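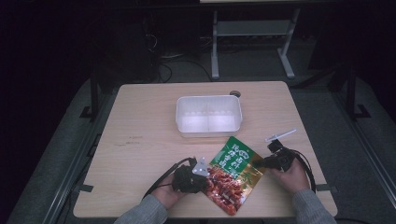
Snack bag and divided container on the table.

Section 4. Setting up the snack station

I wrote this part after Rocío Pereyra asked me how I keep our snack table from turning into a heap, so blame her if it runs long! You need a table, one open bin and a handful of small bags.

1. Clear a spot in the middle of the table. I like mine within easy reach but not right at the front, so there's room to lay a bag down.

2. Set the bin long side toward you. A bin with a divider is nice if you want to split savory from sweet (I do), but a plain one works too.

3. Lay each bag flat, printed side up, and check the date before it goes anywhere.

4. Drop the bags in on edge, like file cards. Big ones at the back.

Note: Keep the total under 200 grams per compartment if you're using the small Pemon bins – mine bowed in August when I got greedy.

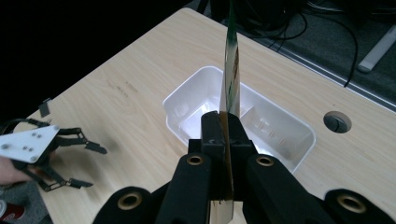
Wrappers are their own little headache. I used to toss them back in with the full bags, and then Vicente Huenchumán would fish one out and sulk. Now anything thin and flat, like that see-through strip with the green stripe, gets held up over the bin for a second look before I decide where it goes. Shiny plastic hides crumbs, so tilt it toward the light.

5. Wipe the bin with a barely damp cloth and let it air dry.

Caution: If your table has a cable hole like mine, keep crumbs and liquids away from it. Plug in nothing nearby until the top is dry.

Refill labels are in Section 5, under part number 362.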